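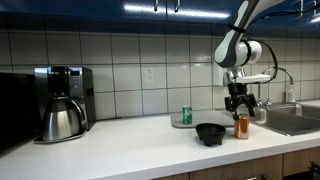

The Utgate Office of Public Events has set the program for the 2019 Katona Street Festival, which will return to the downtown waterfront for three days in June. The festival drew 1,563 visitors on its closing day last summer, the highest single-day attendance since it moved from the fairgrounds. General admission will remain free. Visitors are invited to bring aluminum beverage cans for the recycling drive at the Burnska Avenue gate, where cans of any brand and size will be accepted, including colored ones such as the orange can on the white countertop in the photograph. Glass containers will not be permitted on the grounds.

The opening evening will feature the lantern walk from Grukow Park to the main stage, followed by a concert by the Utgate Community Band. The craft market and food court will open the next morning at 10 a.m. A total of 388 vendor and exhibitor applications were received before the fall deadline, more than the site can hold, and applicants will be notified of their status by mail. Those placed on the waiting list do not need to reapply.

"The waterfront has served the festival well, and the layout for 2019 gives families more room near the stage," said Setareh Najafi, director of public events. "We have also moved the children's area away from the delivery entrance, as many parents requested."
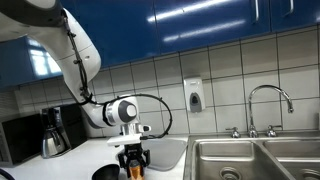
Seating for the Saturday-style supper concert, a ticketed event held under the main tent, will be expanded to 1,016 places. Tickets will go on sale in the spring at the Utgate Visitor Center and may be purchased in person or by telephone. Residents of the Burnska district will receive parking permits in advance, and the streets between Grukow Park and the river will be closed to through traffic during festival hours.

Babak Mirzaei, who oversees site operations, said shuttle service from the north parking lot will run every 15 minutes until the grounds close. Accessible parking will be available beside the Visitor Center.

Performers who wish to be considered for the second stage may submit a recording and a short letter of interest to the Office of Public Events. Forms are available at the front desk during regular business hours.

Posted 18 Dec 2018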